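The Small Office That Stopped Losing Its Scans
At Flelleson, four people and one scanner handle the paper of a whole district 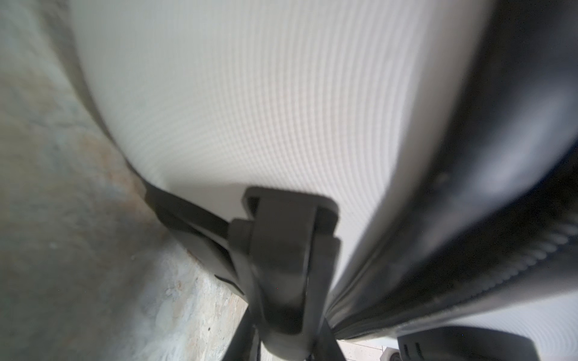 For many years, the office of Flelleson in Sevgate kept its contracts in folders, and later it kept them as scanned files that could not be searched. The second situation was almost worse than the first. A folder at least has a label on its back, but a file called scan0047 tells you nothing. The text recognition also had its difficulties. Old survey reports in Sevgate were often bound in covers with a texture, and a pale surface with fine diagonal ribs, running close together in thin parallel lines, is hard work for software that looks for letters. The program read the lines as a long row of slashes – page after page of them.

Last winter the office moved to Bremia, a program for document archives. It cleans the background before it reads the text, and it can leave the covers out completely. The team scans at 300 dots per inch, in black and white for letters and in gray for plans. Higher settings were tried, but the files became heavy and the search results stayed the same.

What the staff like most is the naming rule. Bremia takes the date and the contract number from the first page and makes the file name from them. When it is not sure, it puts the file in a waiting list, and somebody looks at the list every Wednesday before lunch. In the first month the list was long. Now it has rarely more than 10 files.

The connection with Nordin, the older billing system, is still not good. Invoices must be exported by hand, and the accents in customer names get lost on the way.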